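Ticket 648: Recipe cards print with the last line missing
Product: Junon recipe organiser
Opened by: Rajeshwari Namboodiri
Status: Closed

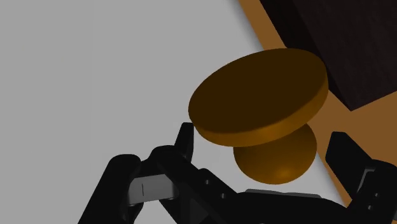
What I reported

Hello! First of all, I love Junon and have moved my whole family collection into it (my grandmother's pickles, my aunt's breads, the lot). In April I started printing cards for the kitchen wall, and any recipe with more than 13 ingredients loses the final line on paper. On screen it's all there. My lime pickle prints without the mustard oil, and you really can't make it without the mustard oil!

Computer is a Windows 10 laptop, printer is a Tristex inkjet, paper is A5 card. I've already tried turning everything off and on, and a different cable.

Reply from Kipchumba Temba, support

Thanks Rajeshwari, and what a collection! Could you try three things and tell me what each one does?

1. Save the lime pickle card as a PDF and look at the bottom of the page.
2. Print the same card on plain A4.
3. Open Page Setup and read me the bottom margin.

Reply from Rajeshwari

Done all three over lunch. The PDF is perfect, mustard oil and all. Plain A4 is perfect too. Bottom margin says 5 mm. So it's only the A5 card, which I find quite exciting, as it means the recipes themselves are fine.

Reply from Kipchumba Temba

Very useful. I've had a chat with Erasto Owino, who looks after our print layouts, and he thinks the printer can't reach that close to the edge on thick card. Please set the bottom margin to 13 mm, tick "Shrink text to fit" and print again.

Reply from Rajeshwari, June 18, 2018

It works!! I printed 30 cards in one go and every last line is there. The writing is a touch smaller but I can still read it from the cooker. Two of the longer ones (the wedding biryani and a fruit cake) now run on to a second card, and I prefer that, because I can prop them side by side.

One small wish: could the margin stay put after I close the program? It goes back to 5 mm every time.

Note from Erasto Owino

Confirmed here with A5 card. The margin is saved with the paper size only if you press Save as Default before Print. The button is hidden under More Options, so I've asked for it to be moved to the main print window in the next update.

Reply from Rajeshwari

Found the button, and it remembers now. Thank you both, the pickle is safe! I'm starting on the chutneys tonight.

Ticket closed by Kipchumba Temba. Reason: solved by settings change.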